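Encomendas para militares em missão: dicas de cozinha e de embalagem

Por Paraschiva Ilie

Quinta-feira, 16 de abril de 2026

O meu filho está destacado desde fevereiro e já lhe mandei várias caixas. A primeira chegou com o bolo feito em migalhas e um frasco de compota partido por cima das meias. Desde então fui mudando o que cozinho e a maneira de fechar tudo. Ficam as notas, por ordem de utilidade para mim.

Antes de cozinhar

Peçam a morada completa e a lista do que não pode entrar no país de destino. As regras mudam conforme a missão e às vezes mudam a meio. Carne de porco, álcool, aerossóis e baterias soltas são os casos que mais dão problemas. Se a unidade tiver um gabinete de apoio às famílias, telefonem para lá primeiro, que a lista da internet pode estar velha.

Não escrevam por fora o posto, a especialidade nem o nome da operação. Nome, número postal e remetente chegam.

O que aguenta a viagem

Contem com três semanas e com calor num armazém qualquer pelo meio. Biscoitos secos de limão ou de canela aguentam. Broas também, desde que arrefeçam uma noite inteira em cima da grelha. Bolos com creme, chocolate de barra no verão e tudo o que leve queijo fresco ficam em casa.

Para as bolachas, sigo a receita normal com uma colher a menos de manteiga e deixo-as no forno mais três minutos do que deixaria para comer no próprio dia. Guardo-as aos pares, costas com costas, embrulhadas em papel vegetal. Cada lata leva 340 gramas e não mais, senão as do fundo partem.

Frutos secos torrados em casa: forno a 150 graus, tabuleiro largo, mexer duas vezes. Só vão para o saco completamente frios. Se o saco embaciar por dentro, abram e esperem.

O café moído vai em saco duplo. O cheiro passa para tudo, incluindo o sabonete, e o sabonete passa para as bolachas – ponham os dois em pontas opostas da caixa.
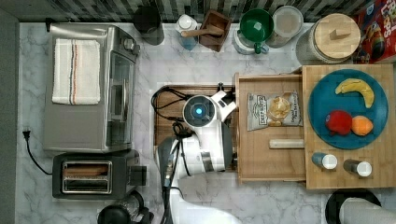
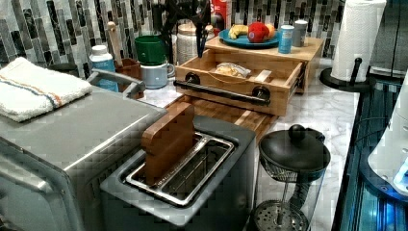

Como encher a caixa

Uso caixas de cartão canelado duplo. As do supermercado, já usadas, cedem nos cantos. Forro o fundo com uma toalha de mãos ou uma camisola interior, que sempre serve para alguma coisa à chegada. As latas vão em baixo, os sacos em cima, e os espaços enchem-se com meias enroladas. Jornal amarrotado também serve, mas tirem as páginas de política: o meu filho queixou-se de que leu as mesmas declarações do ministro sobre a missão em quatro encomendas seguidas.

Abanem a caixa antes de fechar. Se alguma coisa mexer, falta enchimento.

Pesem com tudo lá dentro. Tenho uma balança de cozinha Gravton e apoio a caixa numa tigela larga virada ao contrário, depois de pôr a balança a zero com a tigela. A última encomenda ficou em 1.230 gramas. Quando são só bolachas e café, tento ficar nos 900 gramas.

Fecho com fita Oltix da larga, em H: uma tira ao comprido e duas nas pontas. Fita-cola fina descola com o calor. Não usem cordel, que prende nos tapetes das máquinas de triagem.

A declaração alfandegária

Preencham-na à mesa, com a caixa ainda aberta. «Comida» não basta; escrevam «bolachas caseiras», «café moído», «meias de algodão», com quantidade e valor. Fotografem o papel antes de o entregar. Quando uma das minhas ficou retida, foi a fotografia que me poupou uma segunda ida ao balcão.

Metam dentro da caixa uma folha com a morada repetida, para o caso de a etiqueta de fora se rasgar.

Pequenas coisas

Creme de mãos em bisnaga, dentro de um saco com fecho, com a tampa presa com fita.

Toalhitas individuais em vez da embalagem grande.

Saquetas de sal e piri-piri. São muito pedidas e não pesam.

Se mandarem para dividir, mandem 10 unidades iguais de uma coisa e não uma de cada, que dá discussão.

As cartas vão no topo, num envelope de plástico. As das crianças podem levar desenhos, mas sem purpurinas.

Para o verão troco as broas por tostas finas e corto no açúcar de cobertura, que derrete e cola tudo. A receita das tostas ainda está em acertos; ponho-a nesta página quando me sair igual duas vezes seguidas.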